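Becher und Gläser: was behalten, was weg?

Forum Haushalt & Ordnung

Bambusfan_Nesrin
Ich sortiere gerade unsere Trinkgefäße aus, weil der Hängeschrank voll ist. Zwei Personen, und trotzdem findet man morgens nichts. Behalten will ich, was täglich benutzt wird. Wie geht ihr bei so einem Sammelsurium vor?

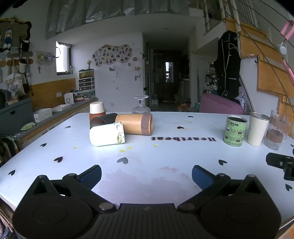

Mein Problem sind die Einzelstücke. Von fast nichts gibt es zwei gleiche, und stapeln lässt sich das kaum. Der weiße Becher mit den kleinen Comicfiguren bleibt auf jeden Fall, beim Kelchglas mit dem gerippten Kelch bin ich unsicher. Die grüne Dose würde ich für Löffel nehmen.
Gruß, Nesrin Türkmen

selim_g
Kelchglas weg. Stiele kosten Höhe, und kopfüber stehen die Dinger wackelig. Dosen habe ich auch mal gesammelt, die rosten am Rand.

Dedmont
Sehe ich anders. Kopfüber verstaubt es innen nicht, das mache ich seit Jahren so. Bei mir flog zuerst alles unter 200 ml raus, darunter drei Espressobecher von Bramura.
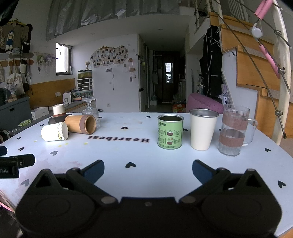 Bei Bambus wäre ich vorsichtig. Von Hand spülen und liegend trocknen lassen, sonst riecht er irgendwann. In die Maschine gehört er nicht.

Bambusfan_Nesrin
Danke, in der Maschine war er bisher leider öfter. Fasst einer von euch 500 ml in einem Becher? Ich suche etwas Großes für Tee.

selim_g
Der Bellamy fasst 500, kostet um die 10 Euro. Der Deckel ist mäßig. Und beim Kelch bleibe ich dabei.
Selim Güneş

Dedmont
Den Deckel braucht man zu Hause nicht. Ich würde erst aussortieren und dann kaufen.

Bambusfan_Nesrin
Gut, der Kelch kommt bis Mai in den Keller. Wenn ihn keiner vermisst, geht er weg.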